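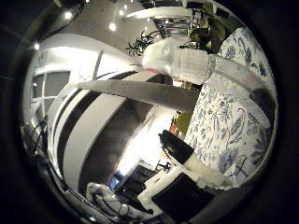

Cloth task for the club challenge – training data question
Student projects > Grippers

plernitz_lab
Posted Apr 15, 2023
Hello all. Our student team has 2,609 episodes of grasping fabric with the wrist camera. The rules of the Gillia challenge recommend 3,000. Should we continue recording, or start training now?

nandus
Start now. Last September we trained with 1,982 and we passed the first round. More of the same will not help you much.

lamrani7
I do not agree with nandus. Patterned cloth is difficult, the policy confuses the print with the folds. We needed every episode.

nandus
But were yours all with one cloth? Then it is a problem of variety, I think.

lamrani7
No, we had 10 cloths. Striped ones were the worst.

plernitz_lab
We have mostly floral ones. Maybe I train tonight with what we have, and the others continue to record with plain cloth.

lamrani7
OK, but keep some episodes out for testing – we forgot this.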